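I spill coffee on myself twice a week, minimum, so I went to the Dramon lab in March feeling pretty superior. Two robot arms, one takeout cup. How hard could it be?

Pretty hard! Ekene Uzor, who runs the tabletop project there, told me the team had logged 1000 tries at cup handling since the fall. Paper cups are mean little objects. They're tapered, they squish, and the lid pops if you grab too high. You and I feel that in our fingertips and let up a bit. A gripper has to be taught it, and then taught it again for the next brand of cup.

And then there's the stirrer. A skinny strip like that is fine for my hand (I've been fishing them out of my purse for years), but for two stiff black fingers it's a nightmare.
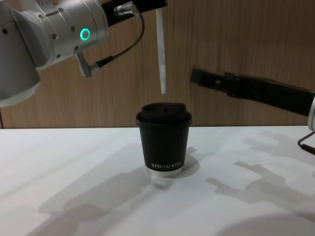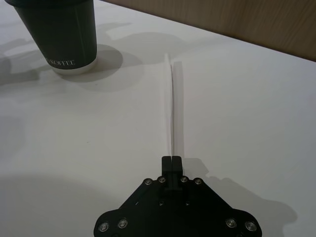
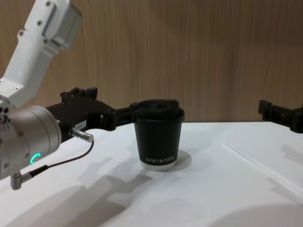

*Cup work at Dramon: in the last picture, a gripper has the cup just below its lid.*

I asked Ekene the question everybody asks, which is when I can have one in my kitchen. He laughed for a good long while. Then he said a café counter might come first, where the cups are always the same and somebody's around to wipe up.

Olga Garrido is less sure. She managed coffee shops for 12 years before she started advising Clallura on automation, and she reminded me that a decent barista on a bad morning gets through 200 drinks, half of them with some weird request. "Show me one that can find the oat milk," she said, "and I'll clear a spot by the register."

I stayed for 30 minutes longer than I was supposed to, leaning in every time a finger got near a lid. I wanted it to work so badly! Then I drove home with a latte between my knees.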